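Chapter 4
Sorting on the Bench: What the Simulator Leaves Out
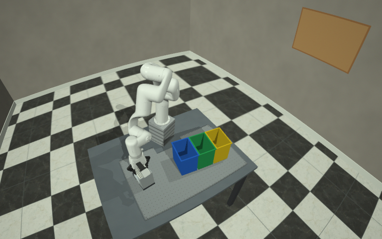 Most home builders start a sorting cell on a screen, and I have no quarrel with that. A simulated arm costs nothing to crash. The trouble starts when a good run on the screen is taken as proof that the build will work.

Stavros Antoniadis ran his sorting program 300 times in simulation before he bought a single bolt. He was pleased with the result. On the bench in his garage, the same program managed 73 clean drops before he gave up and went looking for the cause. He found 2. The pedestal rocked under load, and the table was not level. Neither fault had a place in his model, where a table is flat by decree.

I would treat any claim of a "ready to build" simulation with the same suspicion. Ask what weight the box was given, and who chose the friction at the fingertips. Often it is whatever number the software came with - and the software has never met your box.

This chapter sets up a small cell with one arm, one box and three coloured bins: blue, green and yellow. We begin in simulation, then move to a shared workshop bench in Section 4.3. Keep a written list of every value you guess. Readers who skipped the exercises on mounting plates in Chapter 3 should go back to them first.

4.1 Placing the bins

Set the arm's base position before you place anything else. Bins that look near enough may still force the wrist into an awkward angle, so check the reach to the far side of each one.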